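Teaching the arm to put a processor in

May 13, 2023

Most of the spring has gone on one job. I want the arm in our shared workshop at Telville to take a processor off a tray, carry it across to an open desktop PC and set it in the socket, and then do the same with a stick of memory. I thought April would be enough. It wasn't.

The arm itself was the easy part. Jui-lin Tse had already done the wiring and most of the safety settings before I joined in, so all I had to sort out was the fingers and the tray. The fingers are a two-finger set from Fostateck with soft pads stuck on the tips. The first pads were too smooth and let the part turn as it was lifted. The textured ones hold it flat enough, though they pick up dust and want wiping with a bit of alcohol every so often.

The tray took far longer than I'd planned. I print it in grey because we have a lot of grey, and the version on the bench now is number 11. Early ones had the processor sitting in a square pocket, which looked tidy and was useless, as the fingers had nowhere to go down either side. Now the part rests on low guides with clear space around it. The memory slot moved to the front edge at version six and has stayed there. Print time is three hours if I don't get greedy with the infill.

I also gave up on standing the PC upright. With the case on its side the socket faces the ceiling and the arm can come straight down, so one whole set of awkward angles goes away. The side panel lives under the bench with the screws taped to it. We use the slatted aluminium table for this because the fixtures can be clamped along the rails and put back in the same place next time.

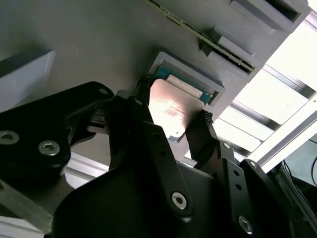
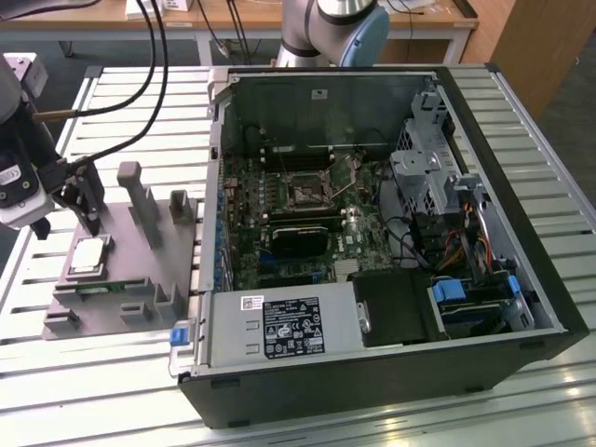
First the view from the wrist camera, with a thin plate held between the fingertips, then the whole bench with the tower on its side.

The wrist camera has been worth the bother of mounting it. From the side I can't judge how square a part is to a socket, and being a degree or two out is plenty to stop it dropping in. What I do now is drive to a point just over the target, stop, look at the wrist view, correct the rotation and then go down slowly. It is not quick. A full run takes 69 seconds from tray to socket, and a person would do it in a fraction of that.

Shoshana Haverford suggested closing the fingers in two steps – a light touch to centre the part, then the proper grip. I resisted for a week and then tried it, and she was right. Before that the part would shift towards whichever finger arrived first.

Things still to do. The socket lever is a separate problem and at the moment I lift and close it by hand. The memory needs a firm push at both ends and I don't trust the arm with that much force on a board I'd like to keep. Shoshana has an old Sarken board put by that she doesn't mind losing, so we'll practise on that first. I also need to tidy the cables at the wrist, as they pull a little when the arm reaches to the far side.

The tray files are in the Talavera folder on the workshop drive if anyone at Telville wants them. Take version 11 and ignore the one marked final.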